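2025-07-18 고침. 케이블 항목을 새로 썼고 카메라 항목에 조명 내용을 보탰다.

# 작업대에서 그리퍼를 비교할 때 쓰는 요령

그리퍼 두 종류를 놓고 어느 쪽을 살지 정해야 할 때가 있다. 제조사 자료에는 파지력과 스트로크가 적혀 있지만, 그 숫자만 보고 고르면 막상 내 통 안에서 내 물건을 집을 때 결과가 다르다. 이 페이지는 Todetti 평행 그리퍼와 Sallura 유연 손가락을 같은 팔에 번갈아 달아 보면서 적어 둔 것을 정리했다. 제어기는 Cowie를 썼다. 다른 제품을 쓰더라도 순서는 대체로 그대로 따라 할 수 있다.

## 통부터 고정한다

비교 시험에서 가장 먼저 흐트러지는 것은 통의 위치다. 손가락이 벽을 한 번 스치면 통이 조금 밀리고, 그다음부터는 같은 좌표로 내려가도 다른 곳을 집는다. 처음에는 그리퍼가 자꾸 빗나간다고 생각해서 보정을 여러 번 다시 했다. 통이 밀려 있었다.

- 스프링 클램프로 통의 테두리를 문다. 팔이 들어오는 쪽의 반대편 모서리가 좋다. 손잡이가 통 안쪽으로 넘어오지 않게 방향을 돌려 둔다.
- 클램프를 물릴 수 없는 통은 바깥 모서리를 따라 테이프를 붙여 자리를 표시한다. 테이프는 통을 붙잡아 주지 못한다. 밀렸는지 알아보는 용도다.
- 통 바닥에 미끄럼 방지 매트를 까는 사람이 많은데, 매트 두께만큼 바닥 높이가 달라진다. 깔았으면 높이를 다시 잰다.
- 나무 상판은 계절에 따라 조금 움직인다. 지난 December에 잡아 둔 기준점은 여름에 그대로 쓰지 않았다.

통을 옮겨야 할 일이 생기면 시험 도중에 옮기지 말고 한 묶음을 끝낸 다음에 옮긴다. 옮긴 시각을 기록지에 적는다. 나중에 결과가 튀는 구간을 찾을 때 이 메모가 제일 쓸모 있었다.

## 물건은 모양이 단순한 것으로 시작한다

컵이나 장난감처럼 모양이 복잡한 물건은 보기에는 재미있지만 그리퍼끼리 차이를 가려내기 어렵다. 실패했을 때 모양 탓인지 손가락 탓인지 구분이 안 된다. 직육면체 블록이면 충분하다. 색은 자세를 기록할 때 헷갈리지 않도록 두 가지로 한다. 길이와 폭이 조금씩 다른 것을 섞어 두면 한 번에 여러 조건을 볼 수 있다.

블록을 놓는 방법도 결과에 영향을 준다. 아래 자세는 꼭 넣는다.

- 벽에 바짝 붙여 세로로 놓은 것. 손가락이 벽과 블록 사이로 들어갈 수 있는지 본다. Todetti는 여기서 손가락 끝 두께 때문에 고생했다.
- 나란히 붙여 놓은 것. 하나를 집을 때 옆 블록이 따라 올라오거나 밀리는지 본다.
- 칸막이 밑에 가로로 놓은 것. 칸막이가 비스듬하면 손목이 먼저 닿는 경우가 있으니 천천히 내려 본다.
- 아무것도 없는 가운데에 놓은 것. 기준이 되는 자세다. 여기서 실패하면 나머지는 해 볼 필요가 없다.

자세마다 놓은 모양을 종이에 간단히 그려 둔다. 글로만 적으면 다음 날 똑같이 놓지 못한다. 나는 연필로 네모를 그리고 색만 글자로 적는다.

## 가운데만 집어 보지 않는다

긴 블록의 한가운데를 집으면 웬만한 그리퍼는 다 성공한다. 차이는 끝을 집을 때 난다. 반대쪽 끝이 처지려는 힘을 손가락 면이 버텨야 하는데, 접촉면이 좁거나 표면이 반들반들하면 블록이 손가락 사이에서 돌아간다. 들어 올리자마자 돌아가는 것과 옆으로 옮길 때 돌아가는 것은 원인이 다르므로 따로 적는다. 앞의 것은 대개 힘이 모자라고, 뒤의 것은 가속이 지나치다.

끝을 집은 상태로 이웃한 블록 위를 지나가는 동작도 넣는다. 통이 깊지 않으면 튀어나온 쪽이 다른 블록이나 벽에 걸린다. 이동 높이는 블록이 돌아갔을 때의 길이까지 생각해서 넉넉히 잡는다.
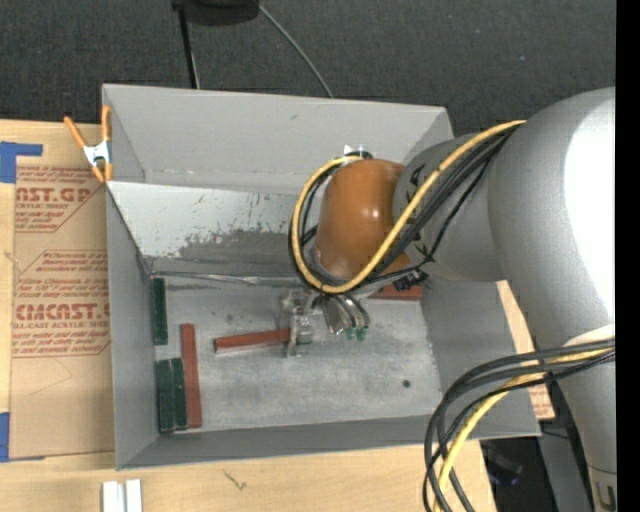
## 케이블과 호스는 가장 나쁜 자세에서 묶는다

팔을 편하게 접어 둔 자세에서 케이블을 묶으면 보기에는 깔끔하다. 그런데 손목을 끝까지 돌리면 당긴다. 순서를 바꿔서, 시험에 쓸 자세 가운데 케이블이 제일 많이 당겨지는 자세로 팔을 먼저 보내고 거기서 길이를 정한다.

1. 제어기에서 속도를 가장 느리게 둔다.
2. 통의 네 모서리로 차례로 보내면서 어디서 제일 팽팽해지는지 찾는다.
3. 그 자세에서 팔을 세우고 손목 근처에 여유 고리를 하나 남긴다.
4. 관절 위로는 묶지 않는다. 묶는 곳은 관절과 관절 사이의 곧은 부분이다.
5. 다시 네 모서리를 돌면서 고리가 통 테두리에 걸리지 않는지 본다.

여유 고리는 너무 커도 곤란하다. 통 안으로 늘어지면 블록을 건드리고 카메라도 가린다. 조이기 전에 벨크로로 임시로 묶고 한나절 써 본 다음 케이블 타이로 바꾸는 편이 낫다. 케이블 타이 끝은 바싹 자른다. 남은 꼬리에 손등을 긁히는 일이 잦다.

공압을 쓰는 손가락이라면 호스를 전원선과 함께 묶지 않는다. 같이 묶으면 호스가 꺾인 자리를 눈으로 찾기 어렵다. Sallura를 처음 달았을 때 한쪽 손가락만 늦게 닫히는 증상이 있었고, 케이블 다발을 풀어 보니 안쪽에서 호스가 눌려 있었다.

## 카메라는 통 바닥이 다 보이는 곳에 둔다

카메라를 낮게 두면 손가락 끝은 잘 보이지만 통 벽이 바닥을 가린다. 높이 두면 바닥은 보이는데 손목이 집는 순간을 가린다. 한 대만 쓴다면 비스듬히 위에서 보는 쪽을 권한다. 그래도 손목 밑에 들어간 블록은 안 보이므로, 집기 직전에 팔을 통 밖으로 빼고 한 장을 더 찍게 해 둔다.

금속 통은 빛을 까다롭게 탄다. 바닥이 긁혀 있으면 긁힌 자국이 블록 모서리처럼 잡히기도 하고, 칸막이 면에 천장등이 하얗게 비치기도 한다. 팔의 금속 부분도 마찬가지다. 다음을 차례로 해 본다.

- 천장등을 끄고 옆에서 부드러운 조명을 켠다. 이것만으로 해결될 때가 많다.
- 노출을 자동으로 두지 않는다. 팔이 들어올 때마다 밝기가 바뀌어서 앞뒤 사진을 견줄 수 없다.
- 그래도 번쩍이면 통 바닥에 무광 시트를 깐다. 마찰이 달라지니 두 그리퍼 모두 시트를 깐 상태로 다시 시험한다.

아크릴판으로 가림막이나 바닥판을 만들 생각이면 보호지는 마지막까지 벗기지 않는다. 자르고 구멍을 뚫는 동안 긁히는 것을 막아 주고, 종이 위에 연필로 치수를 바로 적을 수도 있다. 작업대에 두는 동안에는 반들거리지 않아 카메라에도 덜 거슬린다.

## 손가락을 바꿔 달 때

그리퍼를 바꾸면 손가락 끝의 위치가 달라진다. 당연한 말인데 바쁘면 빼먹는다. 바꿔 단 다음에는 도구 길이를 새로 넣고, 블록 하나를 가운데에 놓고 손으로 천천히 내려 보면서 끝이 바닥에 닿지 않는지 확인한다. 우리는 바닥에서 3 mm 띄운 높이를 기준으로 삼았다. 얇은 종이 여러 장을 겹쳐 두고 종이가 겨우 빠질 때까지 내리면 자 없이도 맞출 수 있다.

Zisside 어댑터판을 쓰면 나사를 다 풀지 않고 바꿀 수 있어 편하다. 다만 판이 한 장 더 들어가서 전체가 길어진다. 팔이 짧거나 통이 높으면 이 길이가 문제가 된다. 나는 처음에 어댑터 없이 비교했다가 바꾸는 데 시간이 너무 걸려서 어댑터를 달고 처음부터 다시 했다.

나사는 바꿀 때마다 펜으로 머리에 선을 그어 둔다. 한 묶음이 끝난 뒤 선이 어긋나 있으면 풀린 것이다.

## 횟수와 기록

자세 하나에 열 번쯤 집어 보고 결론을 내리는 글을 자주 본다. 그 정도로는 운이 좋은 날과 나쁜 날을 가릴 수 없었다. 우리는 자세마다 50번씩 집었고, 두 그리퍼를 합치면 200번을 넘는다. 벽에 붙인 자세에서 Todetti는 11번 놓쳤다. Sallura는 그보다 적었지만 블록을 똑바로 내려놓지 못하는 일이 더 잦았다.

기록지는 칸이 적을수록 좋다. 내가 쓰는 칸은 이렇다.

| 칸 | 적는 내용 |
|---|---|
| 자세 | 그림에 붙인 이름 |
| 집은 곳 | 가운데 또는 끝 |
| 결과 | 성공, 놓침, 돌아감, 옆 블록 건드림 |
| 메모 | 통을 옮겼거나 나사를 조였으면 적음 |

성공과 실패만 적으면 나중에 왜 실패했는지 알 수 없다. '돌아감'과 '옆 블록 건드림'을 따로 둔 것은 Flora Tosh의 기록지를 보고 따라 한 것이다. 놓치지는 않았어도 쓸 수 없는 결과가 꽤 있어서, 이 구분이 없으면 두 그리퍼가 비슷해 보인다.

순서도 섞는다. 한 그리퍼를 오전에 다 하고 다른 그리퍼를 오후에 다 하면 빛도 다르고 손가락 고무 상태도 다르다. 자세 하나를 끝내고 그리퍼를 바꾸는 식으로 하면 번거롭지만 결과를 믿을 수 있다.

## 자잘한 것들

- 손가락 고무는 시험 전에 물수건으로 닦고 완전히 말린다. 알코올은 고무 종류에 따라 표면이 굳는다.
- 통 안에 손을 넣을 때는 제어기를 멈춤으로 두고 넣는다. 화면의 일시정지로는 부족하고 비상정지를 누른다.
- 블록 모서리가 닳으면 새것으로 바꾼다. 바꾸려면 같은 색 전부를 한꺼번에 바꾼다.
- 작업대 위에 남은 부품은 팔이 지나가는 길에서 치운다. 짧은 막대 하나가 팔꿈치에 걸려 굴러가면 그날 시험은 다시 해야 한다.
- 힘 값을 올리기 전에 속도를 먼저 낮춰 본다. 놓치는 일의 상당수는 속도만 낮춰도 줄었다.
- 제어기 설정은 시험을 시작할 때 파일로 저장하고 파일 이름에 그리퍼 이름을 넣는다. Cowie는 마지막 설정을 그대로 불러오기 때문에 다른 그리퍼의 힘 값으로 시작하기 쉽다.

우리 작업에는 결국 Todetti를 남겼다. 블록을 가지런히 내려놓는 일이 더 많아서였다. 벽에 붙은 블록은 얇은 손가락 끝을 따로 깎아 해결할 생각이고, 그 치수는 만들어 본 뒤에 이 페이지에 더하겠다.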